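Progress report to the Skoreo small grants fund
Room refit, Ignacio building, ground floor
November 2025

Where we are

The refit is further on than it was at the last report, but I would not call it finished, and I would ask the fund not to release the final part of the grant yet. The walls are painted, the table is in use and there is power at the work spot. Whether the room is good value is a separate matter, and I have doubts.

Furniture

The plan promised six tables from the Skandden range. We have taken three. The first to arrive was good enough, but the second had a twisted top and Sarolon, who supplied it, took most of October to agree to a swap. I have put the other three on hold. Sarolon say the fault was a one-off. They said the same about the chairs last year, so I would like to see the replacement stand for a winter before we order more.

Each table costs 399 pounds with delivery. The plan called this a saving against the old supplier, but it left out the delivery charge when it made that claim. Once that is put back in, the gap is small and I do not think it should be quoted again as a reason for the choice.

Walls and power

Plain white was chosen because it was the cheapest finish. It marks easily and will need a fresh coat sooner than the plan allows. There is no money set aside for that.

Power was the part of the work most people asked for. The old arrangement meant leads across the floor, and the plan said these would go. A strip has now been fixed to the wall over the table, upright, within easy reach. It does the job at that one spot. The plan spoke of power "throughout the room", and one strip on one wall does not meet that – the far side still runs off an extension lead. The fitter has quoted more than 200 pounds to put that right. I have asked for a second price.
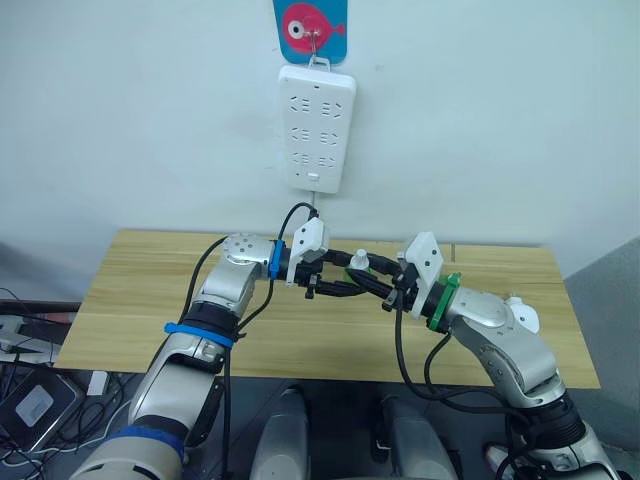 The work spot, with the light wooden tabletop and the white power strip on the wall above it.

Cables on and over the table are still untidy. The plan has a line for clips and trunking, but nothing has been bought, and I suspect the line was put in without anyone measuring.

What is still to do

Swap the twisted table. Get the second price for the far side. Buy the clips and trunking. Decide on the last three tables, which I would leave until spring.

I would also like the fund to say whether the repainting can come out of the furniture line if those three are dropped. The terms can be read either way.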